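Favano Sim: two-arm bin to tray set

README, last changed in October

Favano is a simulated copy of the bench we are building in the Waron shared workshop. It holds the scene files, the recorded runs and the scripts used to make them. We work on the simulation in the evenings and move things over to the bench when they behave. The bench itself has its own folder, Urkis, and is not covered in this file.

What is in the folder

scenes/ holds the table, arms, bin and tray as separate files, plus one file that puts them together.
runs/ holds the recorded runs, one folder each.
scripts/ holds replay, export and the check script.
notes/ is mostly Noelia's measurements and can be skipped.

There are 1,162 runs at present. Of these, 272 were marked as failed by the check script and are kept in runs/failed with the same layout. Please don't delete them, as Zoriana uses them for testing the grip detector.

The task

One arm takes a small object out of the deep bin and puts it in the shallow tray. The other arm stays close to the table and is recorded as well, even in runs where it does very little. Left and right in the file names are as seen from the front edge of the table, the same way round as the default view.

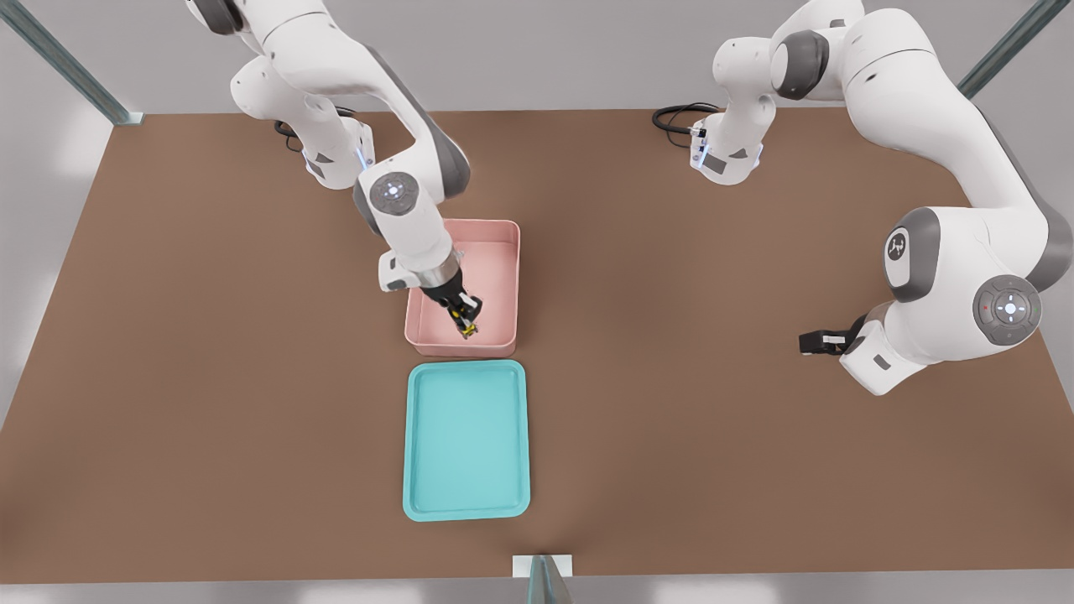 Default view, left gripper in the bin with an object, tray still empty.

Each run folder has joint positions for both arms, gripper opening, the object's position and the rendered views. Times are in seconds from the start of the run. Angles are in radians. Lengths are in metres everywhere except notes/, where Noelia worked in millimetres.

Running it

Install the packages in requirements.txt, then start scripts/replay with the name of a run folder. The viewer needs a fair amount of memory. On the workshop desktop with 16 GB it is fine with nothing else open. If the arms appear folded flat at the start, the joint offsets file was not found, so check the path at the top of the config.

Known problems

The cables behind the bases are there for looks only. They do not move properly and nothing collides with them.

Bin walls are slightly thicker in the collision model than in the drawn one. A gripper can stop short of a wall it does not seem to be touching.

Friction on the tray was guessed. Loïc Rolland is going to measure the real one.

Object colours are fixed per file. Random colours are on the list but not started.

Who to ask

Scenes and rendering: Gonzalo Cantero
Check script and failed runs: Zoriana Prokopenko
Measurements: Noelia Pacheco

Someone is usually in the workshop on Sunday after lunch. Changes to the scene files should go past Gonzalo first. Scripts can be changed freely as long as the check script still passes.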